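浴室のタイル目地を自分で掃除して、ついでに詰め直す方法

目地というのは、引っ越した当日にいちばんきれいで、あとは下り坂です。濃い色のタイルなら汚れが目立たないだろう、と考えて選んだ人もいるでしょう。わたしもそうでした。濃い色のタイルは、石けんかすの白い筋をたいへん上品に引き立ててくれます。

今回は、目地の掃除と、欠けた部分の補修を週末にまとめて片づける手順です。業者の見積もりを取ってから読むと、やる気が出ます。

用意するもの

・中性洗剤と、重曹またはクエン酸（両方を同時に使わないこと。泡は立ちますが、気分が盛り上がるだけです）
・硬めのブラシ。古い歯ブラシでも可
・目地削り用のカッター
・補修用の目地材。うちではPlevoraの防カビタイプを使いました
・ゴムベラ、スポンジ、バケツ2個
・マスキングテープ
・ゴム手袋と膝当て。膝当てを笑う人は、まだ床のタイルに膝をついたことがない人です

手順1　まず汚れの種類を見きわめる

白くてざらざらしていれば水あか、ぬるっとしていれば皮脂と石けんかす、黒い点々はカビです。水あかにはクエン酸、皮脂汚れには重曹、カビには専用の薬剤を使います。塩素系のカビ取り剤と酸性のものは絶対に混ぜないでください。続けて使うのも避けて、日を分けます。ここだけは冗談抜きです。換気扇を回し、窓があれば開けておきます。

天然石のタイルに酸は厳禁です。表面が溶けてつやがなくなり、元には戻りません。

手順2　洗って、しっかり乾かす

洗剤をつけて10分ほど放っておき、目地に沿ってブラシを動かします。力まかせに円を描くと、汚れより先に目地が削れます。流したら、最低でも一晩は乾燥させてください。金曜の夜に洗って、土曜の朝に補修にかかるのが楽です。家族には銭湯の回数券を渡しておきましょう。

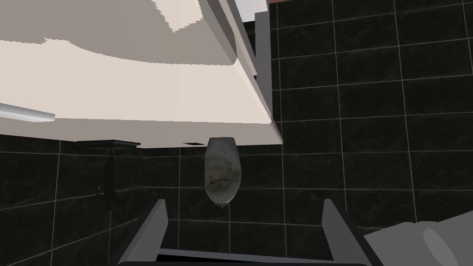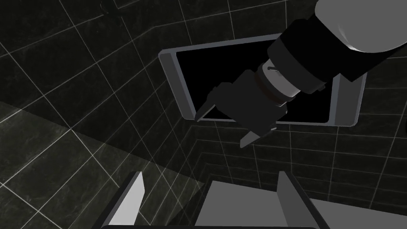
背景は濃い色のタイル壁（どちらもCG）

手順3　傷んだ目地を削る

ぽろぽろ崩れる部分だけをカッターで取ります。深さは3ミリあれば十分です。全部きれいに削りたくなりますが、その欲が出たら一度お茶を飲みに行ってください。戻ってきても削りたければ、止めません。

削った粉は掃除機で吸い、固く絞った布で拭き取ります。粉が残ると新しい目地材がくっつかず、来年また同じページを読むことになります。

手順4　目地材を詰める

練り加減は、耳たぶより少し固いくらい。水は袋の表示どおりに量り、少しずつ足します。わたしは一度に入れて、たいへん高価なスープを作りました。

ゴムベラを目地に対して斜めに動かし、押し込むように詰めます。まっすぐ動かすと、せっかく入れた分をかき出してしまいます。縁の細いところはマスキングテープで養生し、固まりきる前にはがします。

浴槽と壁の境目は、目地材ではなくシリコンのコーキングを使います。浴槽は湯を張るとわずかに動くため、硬い目地材だとひびが入ります。

手順5　拭き取りと仕上げ

表面が少し乾いてきたら、固く絞ったスポンジで余りを拭きます。バケツを2個用意したのはここのためで、片方は粗洗い用、もう片方はすすぎ用です。乾いたあとに白く曇っていたら、乾いた布で磨けば取れます。使用再開までの時間は、製品の表示に従ってください。

費用について

うちの場合、買い足したのは目地材とゴムベラだけで、予算の1,000円からは少しはみ出しました。膝当ては別会計ということにしています。

長持ちさせるには、最後に風呂を出る人が壁の水気を切ること。わが家ではこれが決まって以来、誰も最後に入りたがりません。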